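# Who Checks What Happened? Public Inquiries for Kids

Sometimes a grown-up in charge says, "We looked into it, and everything is fine." Should you believe that? Maybe. But you should ask who did the looking. 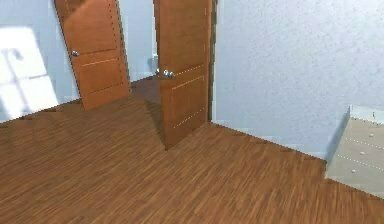 *A patch of light on the wall, wooden floor, doorways at the back.*

A public inquiry is a way of looking into a problem with people watching. Say a bridge in the town of Clanden is shut for 3 months and everyone blames someone else. A judge named Jonalyn Evangelista is asked to find out why. She calls in 106 people, called witnesses. Each one promises to tell the truth.

Does a promise make it true? No. People forget things, and some people fib. So lawyers ask the same question again in a different way, and check the answers against old emails and notes.

At the end the judge writes a report. Clanden's was 1,287 pages long. A long report can still be wrong, and a good one can sit on a shelf while the people in charge do nothing.

**Try it:** Next time you read "an inquiry found," ask:

- Who picked the judge?
- Who didn't get to speak?
- Did anything change afterward?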